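Birnuner

Der Birnuner ist ein Verband für ökologischen Gemüse- und Obstbau mit Sitz in Rastside. Er wurde von Landwirten der Umgebung gegründet und hat heute 136 Mitgliedsbetriebe, von denen die meisten weniger als neun Hektar bewirtschaften. Vorsitzende ist die Agronomin Maya Atallah.

Geschichte

Der Verband entstand aus einer Einkaufsgemeinschaft für Kompost und Saatgut. Zu Beginn trafen sich die Betriebe nur einmal im Jahr, jeweils im April, und verteilten die gemeinsame Bestellung. Später kam eine eigene Beratung dazu, welche von Raed Jaber aufgebaut wurde. Jaber hatte vorher im Ort Karik eine Baumschule geleitet und brachte von dort die Methode der Flächenkompostierung mit.

Die heutige Satzung gilt seit dem 10/8/24. Sie erlaubt auch Betrieben in Umstellung die volle Mitgliedschaft – vorher waren diese nur als Gäste zugelassen.
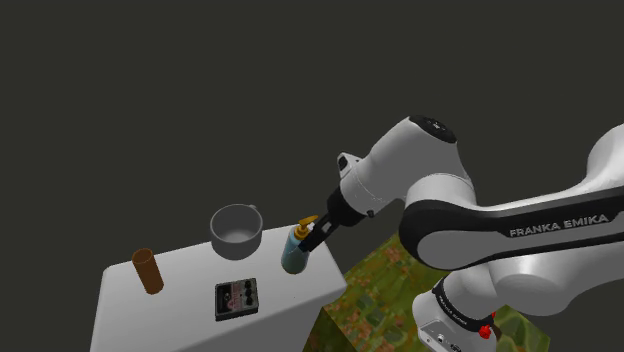
Simulierter Roboterarm an einem Tisch mit Topf und Pumpflasche

Aufgaben

Zu den Aufgaben des Verbandes gehören die Beratung bei der Fruchtfolge, die Vermittlung von Saatgut und die Vorbereitung der Betriebe auf die jährliche Kontrolle. Die Kontrolle selbst wird nicht vom Verband durchgeführt, sondern von einer unabhängigen Stelle. In Karik unterhält der Birnuner ein Versuchsfeld, auf dem vor allem Zwiebeln, Linsen und Kohlarten angebaut werden. Die Ergebnisse erscheinen in einem Rundbrief, der den Mitgliedern kostenlos zugeschickt wird.

Der Saatgutspeicher in Shboul enthält 318 Sorten. Ein Teil davon stammt aus Hausgärten und war im Handel nicht mehr erhältlich. Mitglieder können kleine Mengen ausleihen und geben nach der Ernte die doppelte Menge zurück. 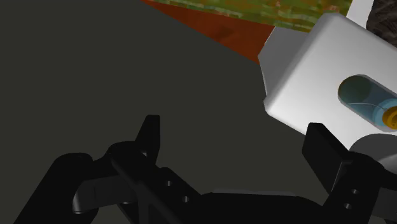
Schwarzer Zweifingergreifer und weißer Block, Computergrafik

Ausbildung

Der Verband bietet einen Grundkurs im ökologischen Landbau an. Dieser umfasst 60 Unterrichtsstunden und wird zur Hälfte auf dem Versuchsfeld abgehalten. Inhalte sind Bodenpflege, Kompostbereitung, Pflanzenschutz ohne synthetische Mittel und die Führung des Betriebsheftes. Am Ende steht ein Gespräch mit zwei Beratern, eine schriftliche Prüfung ist nicht vorgesehen.

Finanzierung

Die Einnahmen kommen aus Mitgliedsbeiträgen, Kursgebühren und dem Verkauf von Jungpflanzen. Der Beitrag richtet sich nach der bewirtschafteten Fläche. Betriebe in Umstellung zahlen in den ersten zwei Jahren die Hälfte.

Siehe auch

Fruchtfolge
Gründüngung
Saatgutbank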